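Where Does the Small Stuff Go? A Project Report on Little Drawers
Ebise Kahsay, Intro to Product Design, Limholm
Project partner: Nithin Amin

I picked small desktop drawers for my project because my own desk is a disaster and I figured I might as well get a grade for dealing with it. Batteries, earbuds, three kinds of tape, a key that fits nothing I own. The question we wrote on our proposal back in September was "what makes a person put a small thing away in a drawer instead of leaving it on top?" and we pretty much stuck with it, though the way we went after it changed a lot (more on that below).

The kind of unit I got most interested in is the white two-tier one with an open tray on top, so that's what most of this report is about.
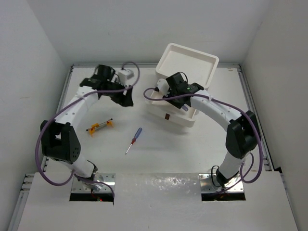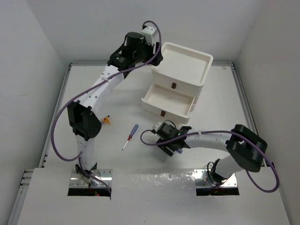
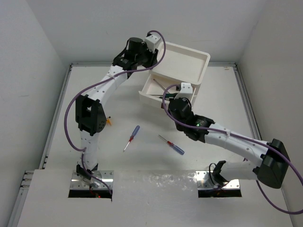

My first idea was to compare as many organizers as I could get my hands on. Nithin talked me out of it, and he was right! We would have ended up with a shopping guide. So we cut it down to two setups, which we called Mandska and Gashaw so we'd stop saying "the one with the drawers" and "the other one." Mandska is two drawers with a tray on top. Gashaw is a plain open bin, no drawers, no lid, nothing to pull.

How we did it

We put together a kit of 27 small things. Paper clips in a little bag, a tape measure, a glue stick, a couple of markers, some rubber bands, a pocket calculator, that kind of stuff. All of it had to fit in either setup without forcing anything. We spread the kit on a table, put one setup at the back, and asked people to clear the table however they liked. Then we asked them to go back and find three items we named. We also let them talk the whole time, and the talking ended up being the best part of our notes.

One thing I'd fix if I ran it again: our first few people asked "is there a right answer?" and we each said something different back. I said "nope, just do what you'd do at home," and Nithin said "there's no wrong way," and I swear people were neater with Nithin. After that we read the same sentence off a card.

What people did with the tray

The tray went first. Almost everybody started by dropping things in the tray, even people who later moved them down into a drawer. One classmate called it "the waiting room," and we used that name from then on. If the tray was full, people opened the drawers. If there was still space up there, a lot of them just stopped and told us they were done.

I had assumed the raised lip around a tray was there for looks. Then I borrowed a flat piece of shelf from the workshop and set some markers on it, and they rolled straight off onto the floor. OK, so the lip has a job. It also means you can't sweep things off with the side of your hand when you want to empty it, and that annoyed two people enough to complain about it out loud.

What people did with the drawers

Upper drawer: everything. Lower drawer: the leftovers. We thought folks would sort by size, with heavy stuff at the bottom, and hardly any of them did. They opened the upper one, filled it until it started catching, and only then tried the one under it. A few people overfilled it so badly that the tape measure jammed it shut, and we had to shake the unit to get it open again. (Lesson for anybody copying our kit: get a smaller tape measure.)

Handles turned out to matter more than I'd planned for. A small handle on a light drawer means you pull with one hand and the whole unit wants to come along with it. People either put their other hand on top to hold it still or gave a quick little tug. We tried rubber dots under the feet for the last round and the grumbling mostly quit, so if you own one of these and it slides all over your desk, go buy some rubber dots.

Finding things again

The open bin was faster to fill and worse to search. People dumped it out! With the drawers they opened one, looked, shut it, and opened the next, and even when they guessed wrong they didn't seem bothered. Nithin timed all this on his phone but lost half the numbers when he cleared his stopwatch, so I'm not going to make a chart out of what's left.

Our redesign

For the last part of the assignment we drew our own version, called Clindgate. Same general layout, but the tray is shallower so it fills up sooner and pushes you toward the drawers, and the upper drawer gets one divider near the front for tiny things. I made the mock-up in cardboard. The divider is held in with hot glue and it's a little crooked, and the drawer front has already been replaced once after I leaned on it.

I'd like to try the shallow tray on people who haven't seen the first one, and Nithin wants to move the handle lower. We're still arguing about that. The cardboard parts are on the shelf by the sink in the studio if anybody wants to open and close them, just please go easy on the top drawer.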